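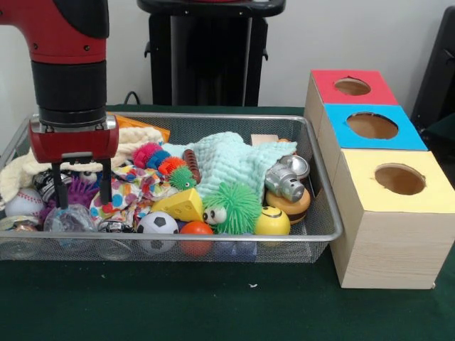

The owner of Dedoter would like it known that she doesn't want your crib. She is sure it's a nice crib. She is sure your children slept beautifully in it. It has been in the attic since the youngest went off to college, the hardware is in a sandwich bag somewhere, and the answer is no.

"People think I'm being cold," she says. "I'm being legal. The rules changed. I can't sell a drop-side crib, I can't give away a drop-side crib, and I'm not going to store one for you while you think about it. I used to say all that with a lot of sympathy in my voice. Now there's a sign."

The sign is taped to the inside of the front door at adult eye level. It has been revised. You can see the older version behind it, where the words "we're so sorry, but" used to be.

Dedoter sells used children's things on the main street of Stostena, in a storefront that belonged to Bortolotti, the shoe store, for as long as most people in town can remember. She kept the Bortolotti lettering over the door because taking it down cost more than leaving it up. As a result she gets shoe customers. They tend to be older, they tend to be men, and they come all the way in before they notice the strollers.

"They're very polite about it. They look at the onesies for a minute so as not to hurt my feelings. One of them bought a puzzle."

We talked in the back room, on two chairs built for people with much shorter legs, on a wet morning in May. May is when everybody cleans out. She kept the phone face down on the table and it buzzed through the whole conversation like a trapped fly.

She has had the shop for eight years. Before that she did billing for a dental office, a job she describes as "the same conversation, with better parking." She opened the store with her own family's outgrown stuff, plus whatever her sister-in-law would part with, and a theory about resale that she had worked out on the back of a pediatrician's handout.

What was the theory?

"That kids grow, so there'd always be a supply, and other kids get born, so there'd always be a demand. Which is true! It's a perfectly good theory. It just leaves out the parents."

The parents, she explains, are the whole business. The parents have feelings about the snowsuit. They paid a lot for it, it was worn for one mild winter, and they remember the number on the price tag the way other people remember a wedding date. When she offers them seven dollars they look at her as if she has said something about the child.

"And I get it. I do. But I'm going to hang it on the rack from now until November, and then somebody is going to come in and ask if I can do any better on the price. I've got a snowsuit in this store that's been through more winters hanging up than it ever was on a kid."

She buys outright, no consignment. She tried consignment at first. It meant a ledger, and envelopes, and a woman who called every week to ask after a high chair as though it were in the hospital. When the high chair finally sold, the woman's share didn't cover the tank of gas she'd burned driving over to visit it. After that it was cash at the counter, take it or leave it, and most people take it, because the alternative is putting the bag back in the car.

The bag back in the car is a subject she could talk about for a long time. There is a type of customer (she says it's nearly all of us) who has finally gotten the bag out of the house, and would sooner pay her to keep it than carry it home. She has found bags left against the back door in the morning. She has found a bag in the bathroom. Someone once bought a pair of rain boots, thanked her warmly, and left a bag of baby clothes under the rack where the rain boots had been.

I asked what sells.

"Bikes. I can't keep a bike. A bike with training wheels is gone before I've written the tag. Boots, ski stuff, anything for a dance recital. Halloween costumes, but only in October, and people try to sell them to me in November, when I'd rather eat one. Wooden trains sell forever. Board books, if nobody's chewed the corners. I do check the corners."

And what doesn't?

She gave me a look, and then she gave me a list. Breast pumps. Diaper pails. White shoes. Any toy with a missing piece whose owner says the missing piece is "definitely at home." Christening gowns, which she takes anyway out of superstition. And stuffed animals, about which she has more to say than I had set aside time for.

"Everybody has too many. Everybody. You don't buy them, they just arrive. You go to the fair, you get one. The bank gives you one. Grandparents can't leave an airport without one. And nobody can throw one out, because it's got a face. You can throw out a truck. Try putting something with eyes in a garbage bag. So they bring them to me, and now I'm supposed to do it."

Does she?

"No! It's got a face."

For a while she would not accept them at all. This went badly. Children do not read signs, and a fair number of them had been told in the car that Bear was going to a lady who would find Bear a new home. She was not going to be the lady who said no to Bear in front of a child at ten in the morning. So now the rule is that each kid can bring in one, she makes a small ceremony of it, and the kid gets to choose something from the dollar shelf. The kid nearly always chooses another stuffed animal.

"So I break even," she says.

The washing is what customers don't think about. She has a machine in the back that came with the building and sounds like it wants to leave. Soft things go through in a pillowcase tied with a shoelace, cold water, low spin, then air dried on a rack, because the dryer once did something to a rabbit she prefers not to go into. Fleece she'll wash on warm. Anything with a battery box gets wiped down and set on the sill, and is tested later, when the store is closed, after an incident involving a singing frog and a funeral procession going by outside.

Plastic is simpler. Plastic goes in a tub with dish soap. She says that if you want to know about the families in a town, you can skip the census and look at what comes off in the tub. I said I would take her word for it. She said crackers, mostly.

Money is a topic she treats with more caution than the tub. The shop pays its rent. It pays her, "in the sense that a paper route pays." It pays a high school student who comes in after class and is, she says, ruthless on price in a way she herself has never managed, and who once talked a grown man out of haggling by simply not blinking. There was a bad stretch, when everybody found out they could sell things from their own couch with a phone. Traffic dropped, and she spent a slow winter reading every board book in the place. Then it came back.

"They tried it. They found out what it's like. You list a bouncy seat for four dollars, and you get messages from people asking is it still available, and then they never write again. Or they're coming at noon. Then they're coming at two. Then could you meet them halfway, in a different county. People came back in here and put the bouncy seat on the counter and said, 'Just take it.' I've never heard three more beautiful words."

She was approached last year by Tustia, a resale chain that has been opening stores in strip malls around the region, all of them painted the same soft gray. They sent a very pleasant young man in a very pleasant sweater. He had a tablet with a scanner in it, and he explained that their system priced each item according to the market, so that the buyer at the counter never had to make a judgment. He offered to show her. She handed him a lobster costume, size 2T, handmade, with one claw bigger than the other.

"It thought about it for a while," she says. "Then it said 'sweater.'"

She turned them down. She'd like to claim this was on principle, but the number was low, and they wanted her to stay on as a manager and wear a lanyard. The lobster went the following week to a couple who had come in for a car seat, which she also couldn't sell them. (Car seats expire. There is a sign about that too.) They did not yet have the baby. They had a due date and a lobster.

I asked if she thinks about quitting. Her back hurts, she mentions it twice, and her own kids are long past the age of anything she stocks. She still has some of their things in the basement. How many bins, she wouldn't say. I asked whether she had ever brought any of it in to sell.

"Oh, I've looked at it," she said. "I did an offer in my head. I was insulted."

The bell on the front door rang then, and she got up from the little chair in stages. A man was standing just inside, dripping, with a pair of brown dress shoes in his hand. He wanted to know if they still did heels. She told him they didn't, the shoe people had closed, and he nodded and said that was a shame, and looked politely for a while at the sleep sacks.

Dedoter is open mornings through late afternoon, and buys until 3. Go around to the side door if you have a stroller. No cribs.

Home Town Shops Interviews Letters Back issues Subscribe Contact Search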